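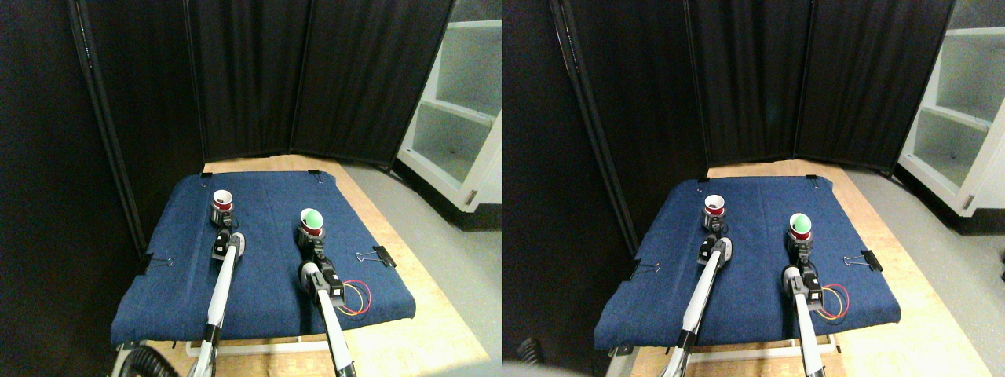

*Gedport, October*

# Chapter 7: Public Assembly and the Power to Detain

A group of people wants to speak in public. They have booked a room, or they have chosen a square, and they have told the newspapers the hour. Before they begin, an officer comes to the organiser and tells her that the event cannot go forward. Which questions should a student of public law ask first? In my experience most students begin with the question of whether the organiser's opinions are reasonable. I ask you to leave that question outside this chapter. The law of assembly has very little to do with it.

We will work mainly with one case, the Treketti market meeting. I have taught it for many years and I still find it difficult, and for this reason I prefer it to easier cases.

## 7.1 The facts of the Treketti meeting

Kazimiera Górecki was the secretary of a tenants' league in the Treketti district. The league opposed the sale of the covered market to a private company, Usman, and it announced a meeting for 2 in the afternoon on the steps at the north side. The local by-law required notice to the district office. Górecki gave this notice in writing, but she gave it three days before the meeting, and the by-law asked for seven.

The district office did not answer. On the morning of the meeting the police commander for the area, Bello Etim, signed an order which closed the north steps "for the safety of traders". Górecki received the order by hand when she was already on her way. She went to the steps with 18 members of the league, and she read aloud a statement of almost one page. She was then asked to leave, refused, and was taken to the station at Trenaswood. She was released the same evening and no charge was brought.

Please notice what is missing from these facts. We do not know whether any trader complained. We do not know who asked for the order, or if Etim had seen the letter of notice before he signed. The court also did not know these things, and a large part of its judgment is about what a court should do when it does not know them.

## 7.2 Notice and permission

The first matter is the difference between notice and permission. A duty to give notice means that the organiser must inform the authority. A duty to obtain permission means that she must wait for its answer. The two are often confused, also by officials, and the forms which they print do not always help.
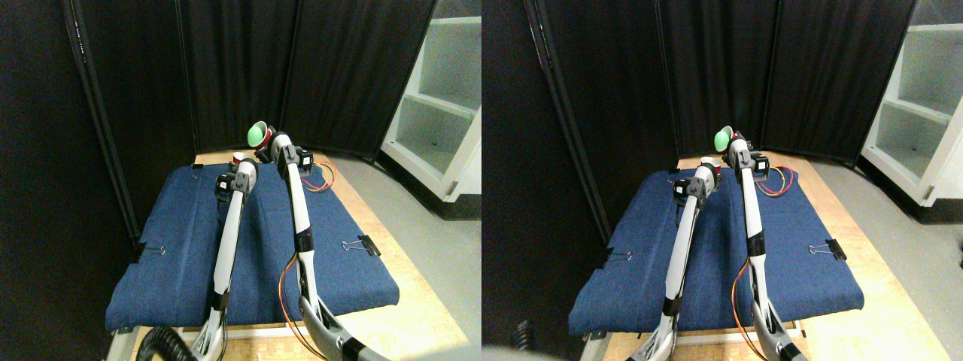 In the Treketti case the by-law used the word "notify" in its first paragraph and the word "approved" in its fourth. The lawyer for the district, Bello Ogbonna, argued that the fourth paragraph must control the first, as otherwise it would have no purpose. The lawyer for Górecki, Róisín Ó Néill, answered that a restriction on a basic freedom must be written clearly, and that a citizen should not have to guess which paragraph is the stronger one. The court agreed with Ó Néill on this point. It still held that the notice was late, and it left open what should follow from the lateness.

## 7.3 Detention without charge

The second matter is the detention itself. Judge Oluwaseun Adeyemi wrote separately, and her opinion is the part of the judgment which is most often quoted:

> An officer who removes a speaker must be able to say, at the moment of removal, under which power he does so. It is not enough that a lawyer finds the power for him afterwards.

Some writers consider this too strict. A police officer in a crowd, they say, cannot carry the whole statute in his head. Others reply that Adeyemi asked only for the name of the power, and did not ask for a full argument. Read her opinion slowly before you take a side, and mark each place where she speaks about the officer's knowledge and each place where she speaks about his reasons. She does not use these two words in the same sense.

We begin with the text of the by-law, and afterwards turn to the order of closure.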